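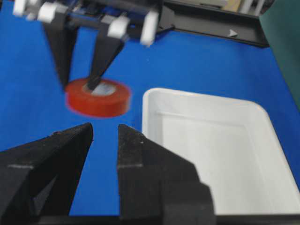
Cuadernos de taller / Sonido para danza
Lectura: 3 min

3 de abril de 2019

Montaje de la pista de garba para la pieza de Jadier. Sigo con la versión larga. Duración tras el último corte: 314 segundos, con la entrada de percusión sola y sin el fundido final, que pasa a hacerse en mesa.

El problema de ayer sigue abierto. La pista acelera en tres escalones y el segundo se nota demasiado. En la sala de ensayo de Quintela el grupo entra tarde a la palmada después del cambio, siempre en el mismo giro. Lo he comprobado con la rejilla de Roltance: el dhol de la grabación va ligeramente por detrás del pulso y, al estirar el audio, el retraso se estira con él. En el primer escalón no molesta. En el segundo sí, porque coincide con el cambio de sentido del círculo. 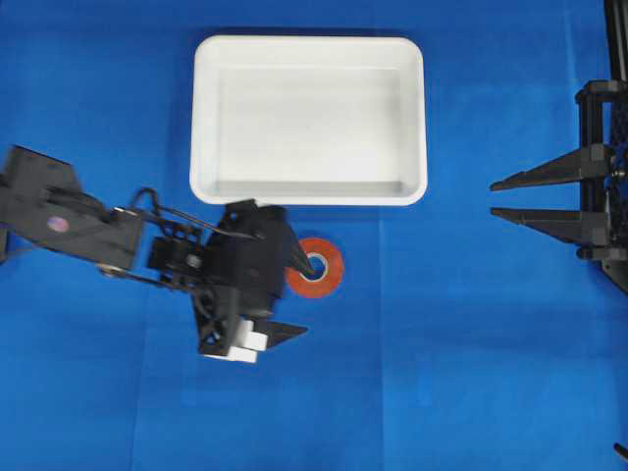

Sneha Tyagi
Responsable de sonido y montaje musical

Pruebas hechas, por orden:

Rampa continua en lugar de escalones. Suena natural en cascos. En sala las bailarinas pierden la referencia y cada fila acelera a su manera. Descartada.

Escalón desplazado al compás anterior. Mejora la palmada, empeora el giro. Descartada de momento, guardo la sesión.

Corte del dhol por golpes y recolocación a mano, dejando la voz como estaba. Funciona. Es lento: 6 compases me han llevado casi toda la mañana. Queda un chasquido en dos de las uniones, se tapa con un fundido cruzado muy corto.

Ecualización. La voz y los palos de dandiya se pisan en torno a 3,000 Hz. He bajado la voz ahí con un filtro estrecho y los palos han salido solos, sin tocar su nivel. Por debajo, la caja de resonancia del dhol deja una acumulación en 850 Hz que en los monitores pequeños parece un defecto de la grabación. No lo es, está en el original. Atenuación suave y nada más; si se quita del todo el golpe agudo se queda en cartón.

Los cascabeles de los tobillos no se amplifican. Lo probamos con el transmisor Undden y recoge más roce de falda que cascabel. Si la compañía insiste, habría que poner micro de contacto en la tarima, y entonces entra también el talón. Pendiente de hablarlo.

Nota sobre el final: la coreografía pide tres vueltas tras la última estrofa, la pista solo tiene dos. He duplicado la segunda e invertido el orden de los platillos para que no se oiga la repetición. Se oye un poco — en el patio, en agosto, no se va a oír.

Pendiente:
- rehacer las dos uniones con chasquido
- exportar versión de ensayo con claqueta en el canal izquierdo
- pasar marcas de tiempo a luces
- decidir si la voz del principio va en vivo

Comentarios (3)

Berta: La claqueta mejor a la derecha, el canal izquierdo de Quintela tiene zumbido desde el invierno.

Iker M.: ¿Probaste a mover solo el golpe grave y dejar el agudo donde está? A mí me ahorró bastante trabajo con una pista de bhangra.

Sneha Tyagi: Iker, no están en pistas separadas, es una mezcla estéreo. Berta, anotado, cambio el canal.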